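Teaching by Hand, Teaching by Remote: Notes on Collecting Demonstrations for PC Disassembly and Assembly
Speaker notes, Nadine Mahasneh, Filum. Slot: 25 minutes plus questions. 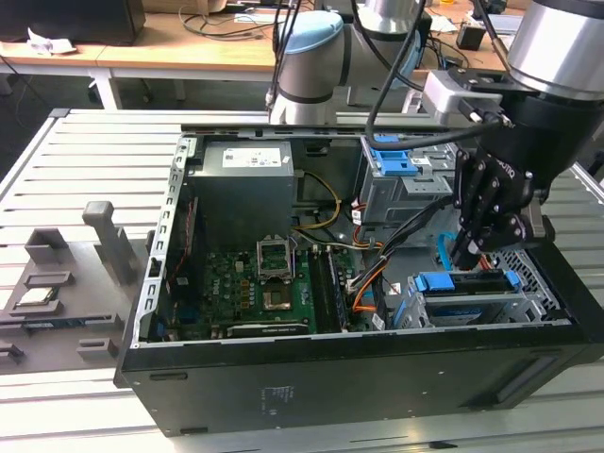 Slide 1. Start with the task, before any method. We have two arms and one desktop tower, and the job is processor handling: get the chip between the socket and the fixture without touching the contacts. The tower lies on its side for the whole session. Point out the open retention frame, standing straight up over the empty socket, and then the tray at the left, where the CPU is sitting in its pocket. Those two places are the start and end points of every path we will discuss. Mention also how much cable sits between the gripper and anything useful. The orange and black cables that cross the interior cost us more failed episodes than the chip did.

Slide 2. Two ways to show the task. Define terms once and keep to them.
By hand: the operator holds the arm at the wrist, gravity compensation on, and moves it through the task. We record joint positions and gripper state.
By remote: the operator stands at a separate station and drives the follower arm from a leader arm of the same kinematics. We record leader commands, follower positions, and camera images.
Say plainly that the audience should not expect a winner. Each one fails in its own way and the talk is mostly about the failures.

Slide 3. The data set. 532 episodes kept. 328 by remote, the rest by hand. An episode is one subtask, from a rest pose to a rest pose. Subtasks: open the lever, lift the frame, pick the chip, place the chip, close the frame. Do not read the list aloud. If someone asks why the lever and the frame are separate, the reason is that the grip changes between them, and we got cleaner segment boundaries by ending the episode there.

Slide 4. By hand, what went well. Contact. The operator feels the frame come free through the arm, and the recorded motion shows a pause at the right spot. Sepehr Ghorbani did most of these. His approach paths are short and nearly identical from one day to the next. New operators were usable after one morning.

Slide 5. By hand, what went badly. The operator's forearms end up in the camera view. At replay there are no forearms, so images from the demonstration and images from the run do not match. We tried three fixes:
a) Replay the joint path with no one touching the arm and record images then. Works if the parts start in exactly the same place. Doubles the session time.
b) Mask the forearms. The mask also removed the gripper tips in many images.
c) Move the camera. Lost sight of the socket.
We settled on (a). Pause here, people usually want to write this down.

Second problem, guiding two arms. One person cannot hold both wrists and also work the grippers. Two people can, but their timing is poor, and the policy learns the waiting. All two-arm episodes in the set are by remote.

Slide 6. By remote, what went well. Images are clean. The same signal that drives the arm in the demonstration drives it at run time. Resets are faster as well: the operator stays at the station and a second person resets the parts.

Slide 7. By remote, what went badly. No feel. The leader arms we used have no force feedback, so the operator judges contact by eye. Show the force plot. The first peak is the chip meeting the edge of the socket. The second is the operator pressing again after seeing no movement. We set a force limit on the follower, and after that the leader and follower positions drift apart under contact. Record both. If you record only one, you will not be able to tell later whether the operator asked for a push or for a stop.

Latency: Trinidad Iturra measured it at the follower. Give the plot ten seconds and move on. The effect on people is easy to state. They slow down, then they begin to move in small steps, and the steps are in the data.

Slide 8. The fixture. Short slide but do not skip it. The tray is printed, and the pocket holds the chip in a known orientation. Our first version had square pocket walls. The operators spent most of each pick episode trying to get a fingertip under the chip. Agustina Daza redrew the pocket with relief cuts at two sides, and the pick became the shortest subtask. Changing the part holder did more than another week of operator practice.

Slide 9. Operator instructions. Read these as written, they are what is taped up at the station.
Start from the rest pose. Wait for the tone.
One attempt per episode. If you miss, stop, mark it, reset.
Do not correct a cable with the gripper unless the subtask says so.
Close the gripper fully or open it fully.
Break at 14 episodes, even if you feel fine.

The rule against second attempts is disputed. Nabila Wuisan at Larnon keeps her retries and labels them, and her policies recover from a missed pick better than ours do. We dropped ours early and cannot get them back. If we did this again I would keep them in a separate folder from day one.

Slide 10. Mixing the two sources. Train on remote only, hand only, both. Table on the slide. Points to make:
Both together beat either alone on the frame subtasks.
For chip placement, adding hand data made no difference we could measure.
Time base must match. Ours did not at first, since the hand recorder ran at a different rate, and the mixed policy moved in jerks until we resampled.

Slide 11. Open items. Force feedback on the leader. A second tower model with the socket in a different position. Cable routing as its own subtask, which we have put off twice.

Backup slides: calibration procedure, recorder format, episode labels. The format question always comes up, go straight to backup 2.

If time runs short, cut slide 6 and the table on slide 10. Keep slide 8.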